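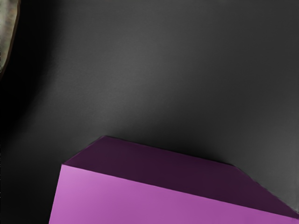
**Lolbridge Hall Users' Group – minutes, February 23, 2025**

Eight members present. Minutes of the last meeting accepted.

**1. Roof.** Addo quoted $900 to reseal the flashing over the kitchen. Accepted. Work to be finished before July.

**2. Hall history.** The 1845 date on the sign is to stay until the land records are checked.

**3. Furniture.** Round tables discussed – no decision. 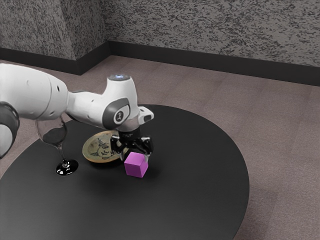 Item 3: round table, black top.

**4. Hire rates.** No change. Uvetti choir keeps its evening booking.

Meeting closed 5 pm.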